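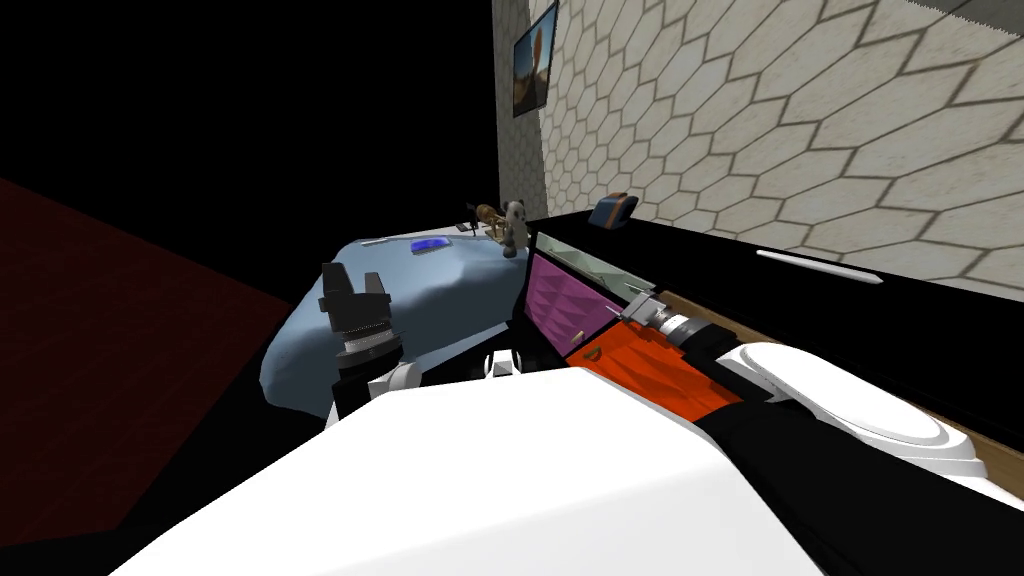
Last updated: February, 4:10 pm

Sourdough crackers, batch 10. Hedel rye this time, 300 g starter, 357 g flour total. Rolled thinner than last batch, Yara F. did the second tray. Edges browned way before the middle, agian. Dropped the rack one slot, better. Salt still too low. Marwan wants caraway, try half a tray.

Rest dough overnight next time (1440 min on the timer, dont reset it). Order more parchment.

Vemthorpe Test Kitchen notes | Contact | Back to top

Comments
Siham M.: dock them closer together, mine puffed
Hiba: which salt, flake or fine?
Yara K.: fine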